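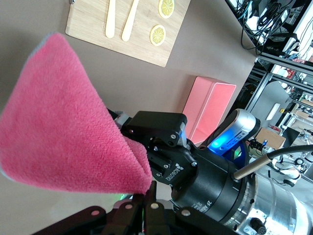

Terry cloth

Terry cloth is a woven or knitted fabric covered in small loops of yarn, and it's one of the great everyday textiles! The loops give the cloth far more surface than a flat weave of the same size, so it can soak up a remarkable amount of water. Most of it ends up as towels, bathrobes and face washers.

Weaving

A terry loom carries two sets of lengthwise threads. The ground warp is kept tight, while the pile warp is left slack and pushed up into loops as the crosswise threads are beaten into place - a lovely bit of mechanical timing. Loops may stand on one side of the cloth or both. Shearing their tips gives velour, which feels softer but dries the skin less well.

Microfibre

Microfibre towelling is usually made from very fine polyester, often blended with polyamide. It is light and dries quickly, making it popular with campers and swimmers.

Colour and care

Bright pinks and corals are perennial favourites at the beach. Fabric softener can coat the fibres and make any towel less absorbent.

See also

Chenille
Velour
Waffle weave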